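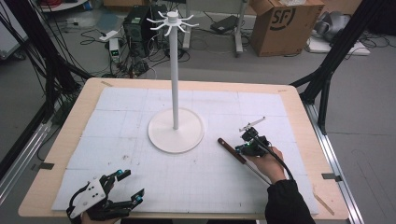
Mavromatis Kitchen & Tabletop Club > Storage and Small Stuff > Mug trees / utensil trees

Topic: eight arm stand for utensils, not mugs?

pell_and_pan
Started this because my drawer is a disaster. I have one of the white mug stands, round flat base, skinny pole, hooks coming out all the way around at the top like spokes. Eight hooks. We own maybe three mugs we care about so the thing sits there naked. Want to hang the wooden handled tools off it instead. Spatula, pastry brush, the long slotted one. Anybody doing this? Does it tip

quartzlid
yes it tips

quartzlid
sorry, longer answer. Mine went over with two spatulas on the same side. Long metal shaft hangs way out and down and the base on those is small. If you load it opposite sides it behaves. But then you take one off to cook and you're back to lopsided.

Marnie_oh
Disagree, been doing it since June and mine hasn't gone over once. All wooden handles. Hang by the loop at the end of the handle, metal part down, close to the pole. Weight ends up low. I think people hang stuff from the wrong end

quartzlid
Not all of them have a loop. Two of mine have a hole thru the handle and the hook tip wont go in, too fat.

Marnie_oh
drill it bigger?

quartzlid
I'm not drilling my grandmother's spatula

pell_and_pan
lol. Ok mine has a hole, no loop. I'll try kitchen string. The hooks on mine turn up at the tips so string should stay put.

tovebench
Turned up tips are the whole thing. Had an Ekby one with nearly flat arms and every time somebody shut the cabinet door something slid off. Got rid of it. Grikine makes one with a heavier base, cost me 14 at the outlet, no complaints except the finish chips where metal rubs.

Marnie_oh
mine chips too. White shows it bad

dishpit_dan
Unpopular opinion but a crock is better. Jar, throw everything in, done. You don't have to aim. I did 11 years of restaurant kitchens and never once saw tools on a little tree

tovebench
Restaurant kitchens hang stuff on a rail tho. Same idea

dishpit_dan
Rail is screwed to a wall. Big difference. A tree on the counter is one more thing to knock with your elbow when your hands are full

pell_and_pan
I have a crock. Crock is why the drawer is a disaster, it overflowed. Also brushes go in bristle up and then drip down into the handles. Wood goes black at the bottom. Hate it.

Marnie_oh
THIS. Lost a good pastry brush that way. Hanging they dry right

quartzlid
Will give you that one. Brushes dry better hanging. Just dont put them over the spatulas or they drip on everything

oslerandco
Coming in from the mug side. What height is everybody's? If the tool is longer than the pole it's going to touch the counter and then it isn't hanging, it's leaning. My long turner does this. Ended up putting the short ones on the tree and long ones back in the drawer so I guess I solved half a problem

pell_and_pan
good point, didn't measure. Will do that before I buy string

tovebench
Measure from inside of the hook not top of the pole. Ask me how I know

oslerandco
Also what are you standing it on. Bare wood top here and mine walked a little every time I pulled something off. Put a thin mat under and it quit. Foam, the kind with the grid lines on it, craft aisle. Cut a circle if you don't want the whole sheet

dishpit_dan
Foam under a tippy thing? Wouldnt that make it worse. Soft = wobble

oslerandco
Not if its thin and dense. Squishy yoga stuff yes, worse. The firm kind is fine. Base sits flat on it

quartzlid
Siding with Dan here. I tried a silicone trivet and it rocked. Double sided tape on the bottom was better, ugly but it doesn't move

Marnie_oh
tape on a wood counter?? pulls the oil finish right up

quartzlid
mine's tile

Marnie_oh
ok fine then

Tina mod
Moving this out of Mugs and into Utensils since it's turned into that. Please keep the crock argument in the crock thread, it is at 91 replies already and doesn't need a branch office.

dishpit_dan
I was provoked

pell_and_pan
Ok so plan: thin firm mat, short tools only, string loops, load across from each other. Brushes all together on one side? or does that undo the balance

tovebench
brushes weigh nothing. put them wherever

quartzlid
My big basting brush is some 200 grams, that's not nothing

tovebench
that's a broom

oslerandco
Put the heavy one across from the spatula. Brushes next to brushes otherwise. And leave an arm empty between the wide ones, the heads bang together

Marnie_oh
and post how it goes w/ the string, curious if it holds when wet

pell_and_pan
will do. string first, mat when I get to the store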